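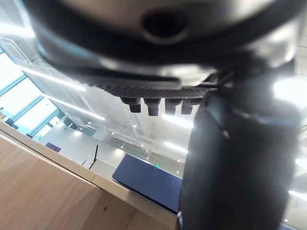

Brilow moves to one bin day per street

The new collection schedule for Brilow starts in February. Each street will have a single pickup day for trash, recycling and yard waste, in place of the separate days used until now. A card with your new day will come in the mail with the water bill. If you rent and the bill goes to your landlord, you can pick up a card at the front desk of the town hall.

The change covers 3,000 households. For 300 of them, mostly on the hill side of Sonden Road, the pickup day stays the same and only the order of the trucks is different.

Carts should be at the curb by 6 a.m. and back off the sidewalk by the evening. Leave a gap between carts so the arm on the truck can reach them, and keep them clear of mailboxes and parked cars. Lids must close. Bags left beside a cart will not be taken, except in the first two weeks after the switch, when crews will take one extra bag per address.

Yard waste goes in the green cart or in paper bags. Branches can be tied in bundles up to 5 feet long. Please use string, as wire gets caught in the chipper. Food scraps are still not accepted in the green cart. The town is talking with the compost site at Sakdale about taking them, but there is no date for that yet.

Morag Gunn, who runs the routes for the public works department, said most of the calls so far have been about the alley behind Dierckx Street. Trucks will no longer enter the alley. The 54 addresses that back onto it should bring their carts around to the front. Residents who can't move a cart that far can ask for a door pickup, which is free and stays in place until you cancel it. The form is one page and does not ask for a doctor's note.

If your cart is cracked or has lost a wheel, report it before the switch. Replacements are being handed out at the public works yard on weekday mornings. Bring the old cart with you, emptied. Smaller carts are available on request and cost less per quarter. Larger ones are out of stock.

Holiday weeks work as before: pickups on and after the holiday move back one day.

Questions about the schedule can go to the town hall front desk or to the public works office. The printed map of the new routes is on the board by the library entrance.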